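Events > Talks and Notes > Speaker Notes

Filed under: Work & Automation

Teaching the Gripper, Keeping the Crew: What Changed on Our Floor
Speaker notes, Pao-chu Yip, Nimelitz 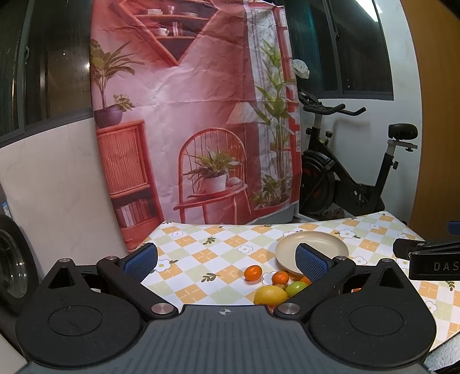
So, hi everybody. Wait for the door to close. Say thank you to Malte for the intro (he will make the joke about my parking, let him have it).

Start with who I am. I run the day shift at the Nimelitz packing site. I'm not an engineer. I came up through the produce line, I packed fruit boxes for 11 years, and I still have opinions about lemons. I'm telling you this so you know where I'm standing when I talk about automation. I'm standing next to the conveyor, in the ugly shoes.

Quick background, don't linger. We have 89 people at the site. We do mixed fruit boxes and some tableware sets for Timmermans, the store chain, so a normal hour might have oranges in it and then plates. That mix is why it took so long for anyone to try to automate us. A machine that only ever sees one carton is one thing. A lime next to a plate next to something round and shiny that rolls when you breathe on it is a whole other job!

Then Pandonow came in, and their pitch was different from the ones I'd sat through before. They didn't want to start by putting a robot on the line. They wanted our people to do the handling first, with hand-held grippers, and record it, and train the arms on that. You hold the thing, you close the fingers on an orange, you move it to a plate, you let go, you do it again. The arm learns from how you did it.

Pause here. Ask who in the room has ever trained their own replacement. Some hands will go up. Don't rush past it.

Because that was the first question on our floor too, and it came from Waldemar Zalewska in the very first meeting, before the coffee was even poured. He said, "So I'm teaching it my job, and then what?" And I did not have a good answer. I said something about "freeing people up for higher-value tasks" and I could hear myself saying it. Please never say that to a room of packers.

What I should have had in my pocket, and got later, was a piece of paper. Three things on it, agreed with management and signed:

Recording work is paid at the skilled rate, starting with your first hour of practice.
No position gets cut on the strength of the recordings for the length of the Pandonow contract.
Anyone who records gets first pick of the new jobs that come out of it.

It took us until March to get that signed, and I'd do it in the other order if I got to start over. Paper first, grippers second. If you take one thing home for your own site, take that.

OK, the work itself. This is the part people ask me about in the hallway.

It's slower than packing, and it's weirdly tiring! You'd think moving a piece of fruit at half speed would be a vacation. But you're holding the weight of the tool out in front of you, and you can't feel the fruit with your own skin, so you watch it really hard, and your eyes go before your arms do. Our fast packers hated it for the first few shifts. They've got these lovely quick hands, all wrist, and the tool doesn't do wrist the same way. Tullio Marchetti had never been the quickest on the line (he'd tell you so himself) and he was great at it from day one. Very steady. He comes at an orange like he's parking a boat.

That shuffled things around socially, and I hadn't seen it coming. When you've worked a line for years there's a pecking order and it's mostly about speed. Suddenly the person everyone wanted to sit next to was Tullio. A couple of our best people felt clumsy at work for the first time in forever, and one of them asked to go back to the line, and I said yes the same day. Keep it voluntary. I mean voluntary like you can leave after lunch and no one asks you about it.

(If running long, skip to breaks.)

Small thing about the setups. Change the background. Change the tablecloth, change the fruit, put in a busy pattern. Our crew thought the Pandonow folks were being fussy about this, flowers and diamonds and whatnot all over the table, but the learning side needs variety or it gets attached to one plain surface. Once Man-lok Tu explained that over a sandwich, people started suggesting their own changes. Bring the explanation early. Packers are good at this stuff, they spend all day noticing which crate is odd.

Breaks. We began with the normal line schedule and it was wrong. Wrists were sore, people were snappy by mid-afternoon. Now it's 77 minutes at the most before you put the tool down, and you don't go straight to packing afterward, you do labels or you walk the stock. Yes, 77 is a silly number. It came out of arguing between 75 and 80 and I've stopped defending it.

Now what changed in the jobs. Five people moved into a role we call handling lead, which didn't exist before. They review recordings, throw out the bad ones, and sit with the arm when it's being tested. Waldemar is one of them. He is very strict. He'll reject a recording for a lazy release, where the fruit gets dropped that last half inch, and he's right to, it bruises.

I want to be straight with you on the downside as well. The people who stayed on the line see less of the people who moved, and the lunch table split for a while. The recording hours also made the rest of the shift look badly paid by comparison, and that argument is still going on. I don't have a slide with a fix for it. Brustau, the site down the road from us, put everybody on a rotation so the rate gets spread out, and I'm watching how they do with it.

And the arms? There's a test arm on the quiet end of our floor. I'm leaving the technical side to Man-lok, who's up after me and has the charts.

Last bit, then questions. If you're about to start something like this, ask the people who'll hold the tool to try it before you sign for it. Give them a whole shift. Then ask what hurt.

Questions: Malte has the other microphone. Someone will ask about pay, the rate sheet is in the back of my folder. Water's on the left.

We use cookies to remember your preferences and see which talks people read. Accept all | Manage settings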